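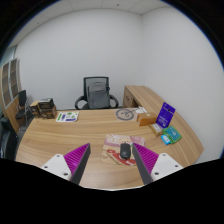
Why does wood have lines in it?

Look closely at a table, a ruler or a floorboard and you will often find lines running through it. Some are straight. Some are wavy. Some bend around a dark spot like water going around a rock. This pattern is called the grain, and it was made while the tree was growing.

How a tree gets wider

A tree grows in two ways. It gets taller at the tips of its branches, and it gets wider all the way around its trunk. The widening happens in a very thin layer just under the bark. This layer is called the cambium (say it CAM-bee-um). It makes new wood on its inside and new bark on its outside.

In places with a cold winter, the cambium does not work at the same speed all year. In spring there is usually plenty of water, so the tree grows fast. The wood it makes then is pale and has large cells. Later in summer the growth slows down. The cells are smaller, with thick walls, and the wood looks darker. In winter the cambium rests.

One pale band and one dark band together make one year of growth. If you look at a stump, you see these bands as rings. Count the dark ones from the middle to the bark and you have a good idea of how old the tree was when it was cut.

In the town of Meltard there is a slice of an old cedar on the wall of the library. It has 351 rings. The tree was already a seedling long before there was a library, or a road to put one on. Some trees live much longer than that. A few kinds can live for over 3,000 years.

From rings to lines

A stump shows rings, so why does a board show lines? It depends on which way the wood is cut.

Think of a rolled-up sleeping mat. From the end, you see a spiral. From the side, you see something quite different. A tree trunk is made of layers too, one wrapped around the next. Cut straight across the trunk and you see circles. Cut along its length and you see the edges of the layers as long lines.

If the saw goes through the centre of the trunk, the lines come out fairly straight. If it cuts closer to the outside, it slices through the layers at a low angle, and the lines make waves, arches and long pointed shapes.

Trees are not perfectly round or perfectly straight, either. A tree on a windy hill may lean. A tree crowded by its neighbours may bend to reach the light. All of this changes the grain.

What is a knot?

A knot is the place where a branch joined the trunk. As the trunk got wider, it grew around the bottom of the branch. When the trunk is sawn into boards, the branch gets cut as well, and it shows up as a round or oval spot. Knots are often darker and harder than the wood around them.

What the grain tells a woodworker

Teresa Morais builds furniture in Trincombe and has worked with wood for 30 years. She checks the grain before she picks up a tool. Wood splits easily along the grain and is much harder to break across it – that is why firewood is chopped from the end. A plane pushed the wrong way can tear little pieces out of the surface.

Try it: make a grain rubbing

You will need thin paper, a wax crayon with the wrapper off, and a piece of rough, unpainted wood. Ask before you use someone's fence.

Lay the paper on the wood and hold it still. Rub gently with the side of the crayon. The raised parts of the grain will show up as dark lines. Try another board and compare the two.

Words to know

Bark: the outer covering of a tree.
Cambium: the thin layer where a trunk grows wider.
Grain: the direction and pattern of the fibres in wood.
Knot: the part of a branch left inside a board.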